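Laying an interlocking foam mat on a work table

Skurkon workshop notes, sheet 1537
Applies to: square foam tiles with puzzle-piece edges, any colour
Last checked: February

Interlocking foam tiles make a serviceable surface for a table on which cups, cans and small parts are set down repeatedly. They deaden noise and protect the table top. The method below covers a dry fit, joining, trimming and a short stability check. No adhesive is used.

What you need

Foam tiles, enough to cover the working area
A steel rule and a soft pencil
A sharp knife with a long blade
A cutting board or scrap card
A damp cloth and a dry one
A full drinks can and a light plastic cup, for the check

1. Prepare the table

Wipe the top and let it dry fully. Grit under foam shows up later as a raised spot and cannot be pressed out. Measure the clear area. Our test table is 2000 mm long, and the tiles were left loose on it for the whole trial.

2. Dry fit

Lay the tiles textured side up without joining them. Turn each one until the grid pattern runs the same way across the table. Decide where the seams will fall before pressing anything together. A seam through the middle is acceptable if it is closed properly.

3. Join the tiles

Start at one end of the seam. Set the first tooth into its gap and press down with the thumb, then work along to the other end. Press from above; pushing the tiles together sideways makes the foam ride up. Run the flat of the hand over the finished seam. Any tooth that can be felt should be lifted and reseated.

4. Check that objects stand level

Put the can and the cup down a short distance apart, first in the middle of a tile and then with the seam between them. 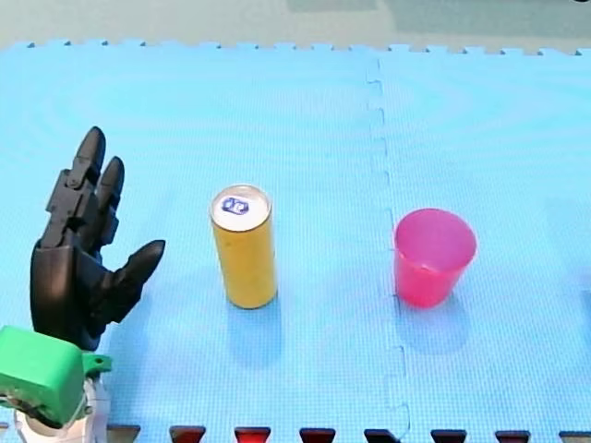

Fig. 1. Yellow can and pink cup on the light blue mat.

Look along the surface at the height of the mat. A tall, narrow can shows a lean sooner than a tapered cup does. If it leans, move it a hand's width and look again. A lean that stays in one place means grit or a badly seated tooth. A lean that follows the can means a dented base — use another can.

5. Deal with the edges

Outer tabs can be left on or cut off. Left on, they allow another tile to be added later, and the colours need not match. To trim, lay the rule along the base of the tabs and make several light passes over the cutting board. One heavy pass tears the foam.

Tiles from different makers often have different tooth spacing. Poldale and Mazza tiles would not close against each other in our trial. Join one pair before buying a full set.
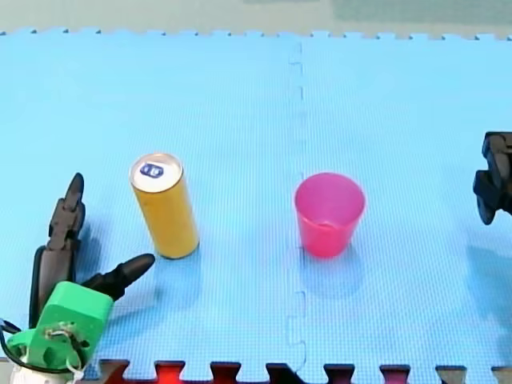

Namuvus: I would add a note on heat. My tiles sat beside a radiator and the middle seam lifted within a week, though it had been pressed down properly. Leaving a small gap at the wall end cured it.

Reply from Skurkon: Agreed. A gap at the wall end will go into step 2 when the sheet is next revised.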